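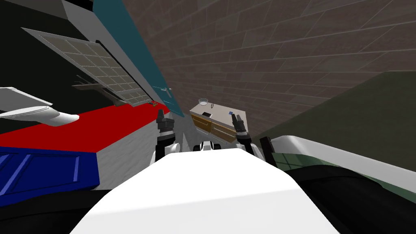
Figure 4. Rendered view, tilted, over the white torso of a robot with two dark grippers raised; brick wall at upper right.

4. Ground Sharing and Gate Attendance

4.1 Setting

The league had 12 clubs in the period studied. Surnoscombe and Costivville played at separate grounds until the Costivville surface was closed for drainage work, after which both clubs used the Surnoscombe ground on alternating weekends. The arrangement continued after the work was finished. Lins and Vornon kept their own grounds throughout and serve as the comparison clubs. Both draw on towns of similar size and play in the same division, and neither changed its admission price.

4.2 Attendance records

Gate counts were taken from the turnstile sheets kept at each ground. Sheets covering 19 home fixtures per club per season were available for all four clubs. Season ticket holders are recorded separately at Vornon but are included in the turnstile total at the other three grounds; the Vornon figures were adjusted by adding the two columns. Children admitted free are not recorded anywhere and are left out of the analysis. The Surnoscombe ground has a licensed capacity of 3000, and no fixture in the sample reached it, so the counts were treated as uncensored.

Cup matches and preseason friendlies were excluded. Postponed league fixtures were kept and assigned to the date on which they were played. Most of these moved to a weekday evening, and a weekday indicator was added to the model for this reason.

4.3 Model

The logarithm of the gate count was regressed on a ground-sharing indicator, the league positions of both teams on the morning of the match, road distance between the two towns, the weekday indicator, and month effects with October as the base. Club effects were included in all specifications. Standard errors were clustered by club and season. With so few clusters the usual intervals are likely to be too narrow, and the estimates should be read with that in mind.

4.4 Results

Sharing had no clear effect on gates for Surnoscombe, the host club. The coefficient was small and changed sign when the weekday indicator was dropped. For Costivville the coefficient was negative in every specification. The decline was concentrated in fixtures against opponents from the lower half of the table; gates for the fixture against Surnoscombe itself were unchanged.

Distance from the ground is a plausible mechanism, but the turnstile sheets do not record where spectators live, and it could not be tested directly. Section 5 returns to this point using the season ticket address lists held by Costivville.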